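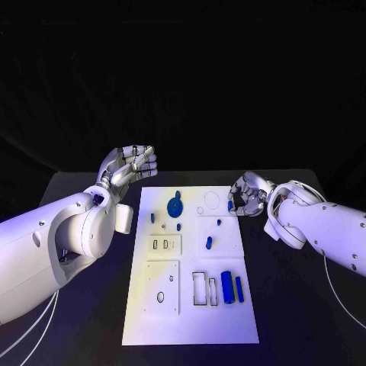 Figure 1. White board on a dark tabletop, with two white robot arms reaching toward it.

4.2 Effect of mortar consistency on laying rate

The wall panels used in the August trials were built by crews of one mason and one mason tender, working from a single scaffold height. Each crew laid a straight running bond wall, one unit thick, against a string line. No corners, openings or piers were included. We kept the wall simple so that differences between crews would come mostly from the mortar and from how it was supplied to the board.

Two premixed mortars were compared, sold under the names Fasa and Clivel. Both were mixed in the same drum mixer for the time printed on the bag. The tender was allowed to add water in small amounts when the mason asked for it, and the amount was written down by an observer. In practice most masons asked for more water within the first course and then left the mix alone until the next batch.

Flow was measured on a drop table before each batch left the mixer. Batches that fell outside the target range were thrown out and mixed again. Rieger used a wider range in his earlier study of block walls, but his crews were building with heavier units and a stiffer bed joint, so his limits could not be carried over directly.

In total 899 bricks were laid in the timed part of the trials. Bricks laid during warm-up, and those removed after the horn, are left out of this count. A brick was counted only if it was bedded on a full joint and had a filled head joint on at least one side. Loose or dry-set bricks were marked with chalk by the judge and subtracted at the end of the run.
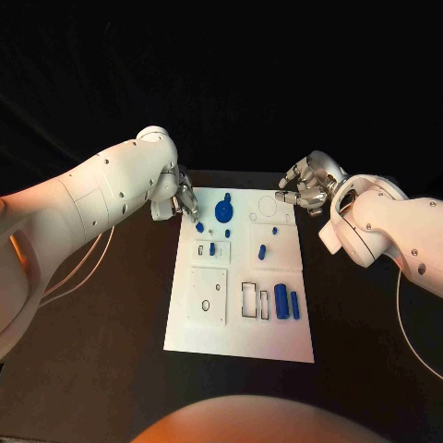

The crews using Clivel had a slightly higher rate in the first half of the run. The difference became smaller as the walls rose and was hard to see by the last course. Masons told us that the mortar spread more easily at first but had to be tempered more often once it had been on the board for a while. Crews using Fasa stopped less often to rework the mortar, and their tenders spent more of the run stacking brick.

Wall quality was checked with a level and a straightedge about 100 minutes after the end of each run. Plumb was read at both ends of the wall and at the middle. One Fasa wall was out of plumb at the left end, and the observer's notes show that the line block had slipped during the third course. We kept this wall in the laying rate results but left it out of the quality results.

Hellström (personal communication) suggested that the position of the mortar board has a larger effect than the mix itself. Our layout does not allow us to test this, as board height and spacing were fixed for all crews. The stands supplied by Hellwig could be set at only one height. A second set of trials with adjustable stands is planned at the Letus training yard, using the same brick and the same counting rules.

We use cookies to remember your settings and measure site traffic. By continuing to browse you accept our cookie policy. Accept | Manage preferences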